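Course: Setting Up a Small Shared Workroom
Handout 7: The table, the wall and the chair
Prepared by Aníbal Falcão, with corrections by Clyde Whitfield

Before you read

In the last handout we spoke about light and noise. Now we come to the furniture. Please read all of it before the session, and bring the floor plan you made in August. If you lost your plan, draw a new one; it does not need to be beautiful, but the door and the outlets must be in the correct place.

Some of you asked me whether this course is about decoration. It is not my subject. I am interested in where a person puts the elbow, the bag and the cable. Colors I leave to you.

7.1 The table against the wall

In a small room the first question is if the table stands free or touches a wall. A free table can be used from all sides, and for a group that cuts paper or folds cloth this is very useful. But it asks for free floor on every side, and a small room does not have it.

When the table touches the wall with one side, you win floor and you lose one working side. When it stands in a corner and touches with two sides, you win more floor and lose two. The back part of such a table is far from the hands. People call it dead space. I do not like this name. It is a good place for things which you need every day but not every minute: the pen holder, the tape, a small lamp.

The rule we use in the course is simple. Sit at the table with your back straight. Put the forearms on the top and move the hands as far as you can without lifting yourself from the seat. Inside this area you keep only the present work. Outside of it you keep the things that wait.

At the workroom in Flodemcombe we tested this with paper tape on the table top. After one week the group had moved the tape two times, both times closer to the body. People think that their reach is longer than it is.

7.2 Corners of the table

A table with rounded corners is kinder in a narrow room. You pass the corner many times in a day, often with something in the hands, and a sharp corner finds your hip. If you already own a table with sharp corners, turn it so that the sharp corner is not on the walking line. Draw the walking line on your plan with a pencil, from the door to each chair.

A rounded corner has one small disadvantage. Two such tables pushed together leave a gap where pens fall through. For a single table this does not matter.

7.3 White tops

A white top gives much light back to the face and makes small parts easy to find, especially dark ones. Gray and white parts are harder. If your group works with pale pieces, put a sheet of colored paper under the work. Colored paper is cheap and can be changed when it is dirty.

White tops also show every pencil line and every ring of coffee. Clean with a soft cloth and a little soap. Do not use the rough side of the sponge. Clyde has a table in Britwood which was cleaned with the rough side for a whole winter, and now the dirt goes into the scratches and stays there.

7.4 Outlets and cables

Look for the outlet before you decide the place of the table, not after. In many rooms the outlet is low on the wall, and when the table comes against the wall there are three possible situations:

The outlet is behind the table. It is hidden and looks tidy, but to pull a plug you must go on your knees or move the table.

The outlet is above the table top. It is very practical for work. Keep liquids on the other side of the table.

The outlet is beside the table, past the corner. It is easy to reach, but the cable will probably cross the floor where somebody walks.

For the third situation, lead the cable along the foot of the wall and fix it. Please do not put a carpet over it. A cable under a carpet is still a cable to fall over, and you cannot see when it is damaged.

Cables which belong to hand tools are a different matter. They have to move with the hand, therefore you cannot fix them completely. Fix only the part near the plug, and let the rest hang on the side where you do not sit. If the cable hangs over the near edge, it meets your knees and sometimes the wheels of the chair.

7.5 The chair

I want to speak longer about the chair, because most groups spend their money on the table and then sit badly.

For a shared room I recommend a chair with wheels, with a back you can lean on, and with a height that changes easily. A mesh back is good in warm rooms. A headrest is pleasant for reading and for talking on the telephone; for work on a table you bend forward and do not touch it. It also makes the chair tall, so check that it does not stand in front of a shelf.

Armrests need one measurement. Measure from the floor to the top of the armrest, and from the floor to the underside of the table. If the first number is bigger, the chair will never go under the table, and it will stand in the room all the time and eat the floor. On your plan you must then draw the chair outside of the table, in its full size. Many plans are wrong exactly here. In the Viltico exercise the table fitted very well, and the two chairs closed the way to the door.

Wheels on a hard floor: the soft type is better. On wood or laminate the hard wheels make noise and after some time leave marks. Turn the chair over and look. If hair and threads are around the wheels, take them out with small scissors.

7.6 Where the bag goes

Everybody who comes to a shared room brings a bag, and few rooms have a place for it. The bag goes on the table, then on the floor, then on the chair.

A backpack hanging on the back of a chair is acceptable if it is light. If it is heavy, the chair becomes unbalanced when the person stands up. Straps are the other problem. When they hang low they come near the wheels. Shorten them or turn the bag so that the straps are to the inside.

Better is a row of hooks near the door, one for each person and one more for a visitor. Put them at shoulder height. Under the hooks leave the floor free for wet shoes and umbrellas.

7.7 Long things

Poles, stands, rolled paper, a broom: these are the most difficult objects in a small room. They lean against something, and then they slide. A long thing that leans takes more floor than you believe, as its foot comes out from the wall.

You have two good solutions. Lay it flat on high brackets, or keep it upright with a clip at the top. The corner behind the chair looks like a good place until the chair rolls back. If you must use that corner, mark with tape how far the chair may go.

Stands with open legs should be closed after use, even when you will need them tomorrow.

7.8 Small things on the table

One pen holder for each table is enough. Put in it the scissors, two pens, one marker. When it becomes full, take everything out and put back only what was used this week.

Loose pieces without a home go in one shallow tray. Once in the week the group looks in the tray together and decides. At Flodemcombe we called this the Xiong tray, from the name printed on the first box we used, and the word stayed with us.

Exercise for the session on Mon 3 December

Work in pairs. Use the plan of your own room and the photograph at the end of this handout.

First, draw the table from the photograph on squared paper, as seen from above, with the two sides that touch the wall. The measurements you must estimate. Write your estimates in pencil.

Second, mark the outlet and say which of the situations from 7.4 it is most similar to. Not everybody will give the same answer, and we will discuss it.

Third, draw the chair with the bag, and decide if you would leave the bag there. Write one sentence to explain.

Fourth, find a new place for the long pole. You may put hooks or brackets on the wall.

Fifth, do the same for your own room and bring both drawings. Please write your name on them. Last time I had 18 drawings and four without a name.

Materials: squared paper, pencil, eraser, ruler, measuring tape of three meters or longer. The measuring tapes in the cupboard are for everybody, so please roll them back completely.

For those who miss the session, the drawings can be left with Clyde until the end of the same week. 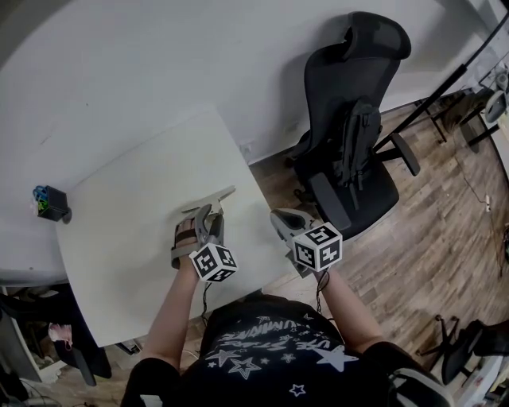
Figure 7.1. White table at the wall, office chair with backpack, long pole at right.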